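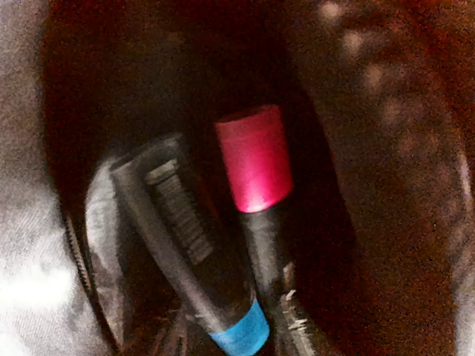 Julldale school bag appeal passes its target

Families in Julldale have been wonderfully generous again this November, and the school bag appeal run from the library on Lamont Street has now taken in 90 bags, with more still turning up at the desk most mornings.

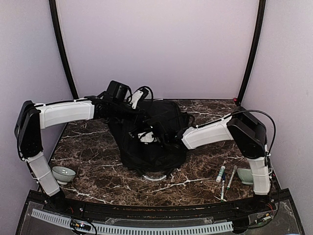 Denise Mottram, who started the appeal four years ago with a box in her own porch, said she had only hoped to match last year's total of 71 and was quite overcome when the shelves filled up so quickly.

"People have been so kind, and they come in and stop for a chat as well, which is half the pleasure of it," she said.

Good zips matter more than anything, she added, and a bag with plenty of wear left in it is every bit as welcome as one from the shop.

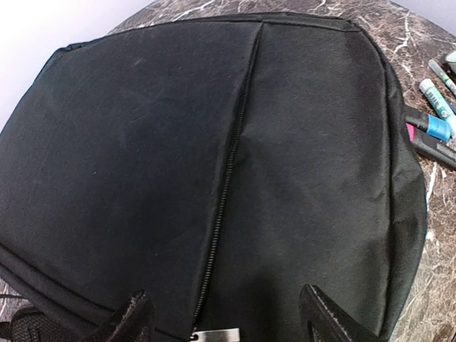

The bags will be shared between three primary schools and the college before the end of term. Reece Entwistle, who teaches at the college, said pencil cases and water bottles would be very gratefully received too, if anybody has one going spare.

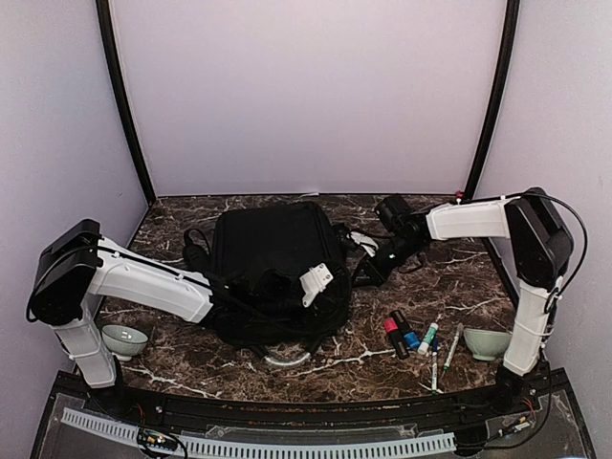 A black backpack on a marble-patterned tabletop.

Donations can be left at the library until 4pm.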